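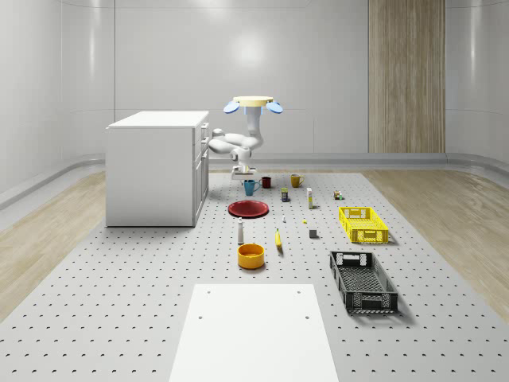 You'll want the ferry from Stirklow, my aunt's neighbor had told me, and you'll want to be early for it, and you'll want a sandwich. I had no sandwich. I had 200 dollars folded in my shoe, and a jar of her plum jam that I'd promised to carry all the way to Clernholm without tipping it, though the lid had given up trying to be a lid some years before.

The road down from Motthorpe was longer than I remembered - it always is, when you're leaving - and by the time I reached the landing it was past four, and the boat was a small gray thing on the far side of the water. So I sat on the wall with the jam between my knees. There were 30 steps down to the slip, and as a child I had known every one of them, the mossy ones and the kind ones.
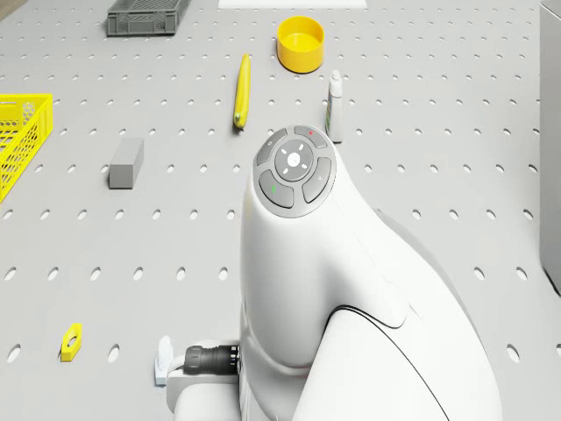 *Light gray, with rows of holes*

An old woman came and sat beside me and asked whether that was Motthorpe plum. I said it was. She took half a loaf out of her coat, and a spoon, and we watched the water go pink over toward Sayce until the ferry turned around for us.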